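Curating wrist-camera data before training a shoe-placing policy

This tutorial explains how we clean the recordings for our slipper-tidying task, before any of them goes into training. It is the second part of the Pliltotholm notes. The first part was about teleoperation and calibration, and I will assume that you already have episodes on disk and that the cameras are synchronized with the joint states.

The method is simple. We give each wrist frame a score for how much useful information it has, we lower the weight of the poor ones, and we keep the head camera at full weight the whole time. In our tests this small change helped more than a bigger network.

What you need

Episodes in the Taveo log format, or any format where you can read frames by timestamp.
One head camera stream and at least one wrist camera stream.
Joint positions and finger positions for each arm.
A computer with enough memory to hold one full episode. A GPU is useful but not necessary for the scoring.

Our set has 161 episodes. After we cut the idle time at the start and at the end, one episode has 1110 frames per camera on average. If your episodes are much longer, please cut them first, otherwise the scores of the waiting periods will dominate everything.

Step 1. Look at the worst frames with your own eyes

Before you write any filter, sort the wrist frames by sharpness and open the lowest ones. The variance of the Laplacian is good enough for sorting. Spend half an hour on it. I made the mistake to skip this step in my first version, and I set a threshold which removed nearly all frames from the contact phase.

In the low end you will mostly find frames like the next one. Something dark is pressed close to the camera, there is strong motion blur, and only small areas can still be read, such as the glint on the thin ring beside the white pin. The blue material on the right and the bit of wood in the corner say very little about where the hand is.
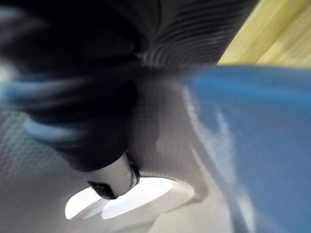
Step 2. Separate blur from occlusion

These two problems often come together, but they should not be treated in the same way. Blur comes from speed, and you can predict it from the joint velocities. Occlusion comes from the geometry, and it can stay when the arm does not move at all.

For blur, compute the sharpness score and also the speed of the wrist at the same timestamp. If the sharpness is low and the speed is high, mark the frame as "fast". For occlusion, divide the frame into a grid of 8 by 8 cells and count the cells with almost no texture. If more than half of the cells are flat, mark the frame as "blocked". A frame can have both marks.

Be careful with smooth objects. A molded slipper has large areas without texture, and a good close view of it can look blocked to this test. We therefore require that the flat cells remain flat for five frames in a row.

Step 3. Assign weights, do not delete

Deleting frames makes holes in the action sequence, and a policy that predicts chunks of actions will suffer from this. Keep every frame and store a weight for the wrist image only:

no mark: 1.0
"fast": 0.5
"blocked": 0.3
both marks: 0.1

The weight multiplies the wrist features before they are joined with the head features. The actions are always used with full weight. Şengül Polat tested a version where the network learns the weights by itself, and it reached the same result after a longer training, so we stayed with the fixed table.

Step 4. Check that the head view can carry the approach

When the wrist view is weak, the policy depends on the head camera. So this view must show the hand and the target together during the approach. Take one frame from each episode, at the moment when the fingers are close to the slipper but before the contact, and go through them quickly.

What I look for: the fingertips are visible, the side of the target slipper is visible, and I can say which shelf it is on. The lower shelf is the difficult one, because a slipper there can be partly hidden by another one that hangs over the edge above. If the target is hidden in your frame, write the episode number in a list and do not raise the head weight for it.

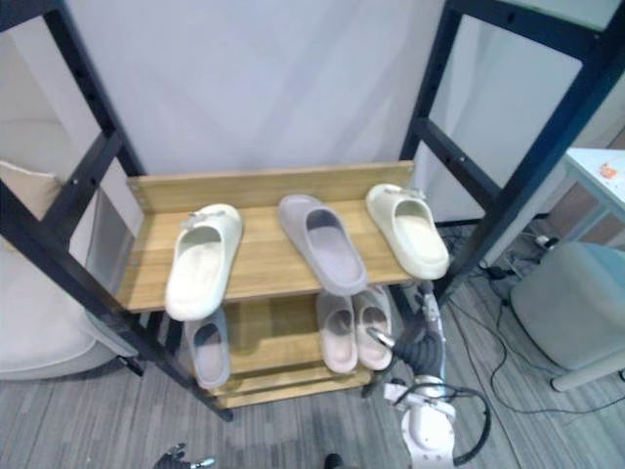 Head camera during an approach to the right pink slipper on the lower shelf.

Step 5. Train and compare

Train two policies with the same seed, one with the weights and one without. We use 2000 warm-up steps and a batch size of 64. The weighted loss goes down more slowly in the beginning. This is normal and you should not stop the run.

For the comparison, do not trust the validation loss alone. Run both policies on the real rack and write down the phase in which each failure happens: approach, contact, lift or placement. In the Salameh baseline most of our failures were at contact. With the weights, the contact failures became fewer and the placement failures stayed the same, as the method does nothing for placement.

Common problems

All frames are marked as blocked. Check the exposure first. A very bright part close to the lens can make the neighboring cells look flat.

The policy hesitates above the rack. The weight for "fast" is probably too low. Try 0.7.

The two cameras disagree in time. Go back to the first part and repeat the synchronization. Episode 3035 in our log had this fault, and I found it only after two days of training.

The scoring script is in the Grodwood folder together with the grid test. The third part will be about placement, and I hope to finish it in April.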